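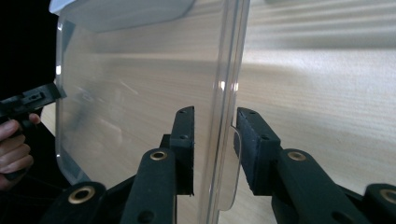
Figure 3. Clear plastic tray held upright on its edge. The upper rim is partly frosted; the side edge shows bright streaks of reflected light.

Print this page | E-mail this article

4. Open containers and the visibility of their contents

4.1 Transparent and opaque materials

The inventory described in Section 3 recorded 1,285 open containers in 48 households in the Jetonthorpe district. An open container was defined as any tray, basket, dish or box without a fixed lid that a member of the household could lift with one or two hands. Drawers were excluded, as were containers sold as packaging and kept only until their contents were used up. Containers that had begun as packaging but had since been given another use were included, following the practice of Radulović.

Earlier work on household storage has tended to treat transparent plastic as a single category. The interviews suggest that this is too broad. Residents distinguished between plastic they could read a label through and plastic that showed only the color of what was inside, and they used the two in different rooms. A single piece may also combine both qualities. The tray in Figure 3 is clear and glossy across its flat face, so that the pale surface behind it shows through in softened form, while the rim along the top has a cloudy finish. Under the Tatel coding sheet, which allows one entry for transparency, such a tray would be entered as clear. The revised sheet used in this study provides separate entries for the face and the rim.

The distinction matters for trays kept on edge. Residents with narrow cupboards often stored flat trays vertically, in the manner of plates in a rack, and in that position the rim is the part nearest the hand. Several respondents reported that they found clear trays hard to tell apart when stored this way. One wrote that she had put a strip of colored tape on each of hers after taking out the wrong one "every single morning in March." Where the plastic thickens at an edge it catches the light and becomes easier to see than the face itself, and a number of respondents appeared to rely on this without having given it much thought.

4.2 Divided and undivided interiors

The second property coded was the division of the interior. Three values were used: undivided, divided by loose inserts, and divided by molded compartments. Containers of the first and third kinds were frequently kept on the same surface, and the move of an object from one to the other was among the most common actions reported in the household diaries.

Molded compartments impose a limit on size that residents learned quickly. A tray with small square cells will take buttons, batteries, rings or seed packets folded over, but it will not take a bottle, and objects too large for a cell were passed to the nearest undivided container. Baskets therefore held the most varied contents of any container type in the inventory. Respondents described these contents with general words ("bits," "bathroom things," "the rest") far more readily than by naming the items.

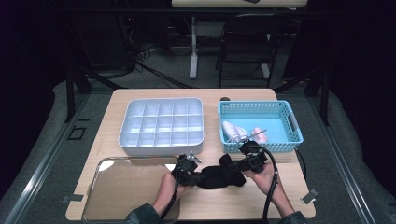

Figure 4. Containers on a light wooden tabletop: white compartment tray, light blue basket with perforated sides, and clear glass baking dish. A piece of crumpled black cloth is held over the table.

Figure 4 shows the contrast between the two types. The cells of the white tray are empty. The basket to its right holds a white plastic object and a pale pink one, lying next to each other with nothing to keep them apart. The perforated sides of the basket place it between the clear and opaque groups. For coding purposes, perforated walls were treated as a separate material state, and the cut-out handle was recorded under means of lifting.

Glass dishes required a further decision. A baking dish is cookware, and under the Nuvo scheme it would be left out of a storage inventory altogether. Diary entries nevertheless placed glass dishes in use as catch-alls for keys, fruit, loose screws and mail, in some cases for months at a time. They were accordingly included wherever the resident named a use other than cooking. The weight of the glass was mentioned as an advantage on tables where lighter trays tended to slide when something was dropped into them.

4.3 Soft items

Textiles gave the least consistent results. Socks, cloths and small towels were seldom assigned to a container by type, and residents who could state without hesitation where batteries belonged were often unable to do so for a single cloth. The usual outcome was the basket. Flat trays were avoided, and compartment trays were used for textiles only when the compartments were large enough for one folded item each – an arrangement found in drawers more often than on tables.

The diaries also record a holding stage, in which a soft item was picked up, shaken out or folded over, and held for some moments before a place was chosen. Rigid items showed this stage less often. Each tidying session was limited to 45 minutes, and residents who ran out of time generally left textiles until last. It is possible that the limit itself produced part of this effect, and a longer session should be tested.

4.4 Limits of the coding

Two limits should be noted. The sheet records the container as it stands at the time of the visit and cannot capture seasonal changes in use. It also assigns one color to each container, which is adequate for molded plastic and poor for glass and clear plastic, where the color seen is largely that of the table or shelf beneath. Coders were instructed to enter "none" in such cases. Agreement between coders on this entry was lower than on any other, and it has been omitted from the analysis in Section 5.

Correspondence regarding the coding sheet should be directed to Despina Jurić.

Contact | Copyright | Back to top

Reader comments

M. T.: Is the revised sheet available with the separate rim entry? We use the Tatel version for school storerooms and have the same trouble with frosted edges.

Despina Jurić: It will be posted with the appendix. Please write to me if you need it before then.

kitchenshelf: Glad the glass dishes were counted. Mine has had mail in it for years.

R. Olden: Section 4.3 would benefit from a breakdown by size of textile. A towel and a sock are very different problems.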